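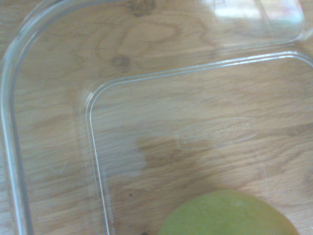 When a line supervisor at the Osport packing plant was asked how soon a robot would be putting away the groceries at home, the reply was that it would be a long time yet, and that the company would be glad to have one that could unload a mixed crate by the end of the year. Most people who work beside robots give some version of this answer. They see the machines do one thing well all day, and they also see how much is done by hand just before and just after.

Chapter 7
Chores: What Machines Can and Cannot Do Yet

Putting a piece of fruit into a clear plastic container, or taking it out again, is a job most children can manage by the age of two. It takes no strength and very little planning. For a machine it brings together several problems that are usually studied one at a time, and we will come back to it throughout the chapter.

The first problem is seeing. A green fruit on a wooden table has a color and an outline of its own. A clear container has much less to offer. The grain of the wood shows through its walls and base, and the brightest part of it may be glare, which moves when the camera moves. Many depth sensors work by sending out light and measuring what comes back. Clear plastic lets much of that light through, so the sensor may report the tabletop and miss the container. Section 7.2 deals with transparent objects in detail.

The second problem is touch. Fruit bruises. A grip that is safe for a hard, unripe fruit may damage a soft one of the same size, and a camera cannot always tell them apart. Section 7.3 covers force control and soft fingers.

The third problem is variety. At the Caltstead warehouse, a picking arm handles 1,450 items per shift with few stoppages. The items are boxes of three sizes, they arrive the same way up, and the lighting never changes. A kitchen has none of these conditions. Containers are stacked, nested, left open or pushed to the back of a shelf – and the next kitchen is arranged differently.

How well do current systems cope? The Stivesa trial, reported in July 2020, gives us a useful starting point. One arm was given 700 attempts at moving a single item of produce into an open container. With an opaque container in a fixed position, it succeeded 682 times. The container was then replaced with a clear one and moved between attempts, and in the first hour alone the operators had to step in 103 times. The arm and the gripper were the same in both parts of the trial.

Results like these can be read in two ways. The makers of the Ekinci arm argue that better sensors will close most of the gap. Others point out that a household robot must also decide what to do without being told, and that success on one task says little about the next. We will look at the evidence for each view in Section 7.5.

Before you read on

Choose a chore you did today that took less than a minute. Write down every step, including the ones you did without looking. Mark the steps that depended on touch. Keep the list – you will need it for the exercise at the end of Section 7.1.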